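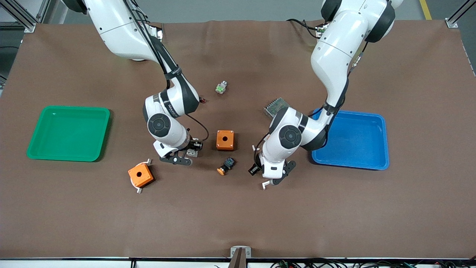 Effie Rennie asks whether anyone in Usudbridge still stocks Brendov stout, as the Co-op shelf has had none since July.

Lawal
They changed distributor. Uvent have it now and only deliver to pubs on this side of the river, minimum order 6 cases. Try the off-licence by the station, they had 4-packs last time I was in.

hopsandall
Never liked it, too sweet.

Marsh Lane
Station one has stopped doing it. You can order direct from the brewery, 20 bottles to a box, but delivery took roughly 4 weeks for me. Ring them first, the website shows stock they haven't got.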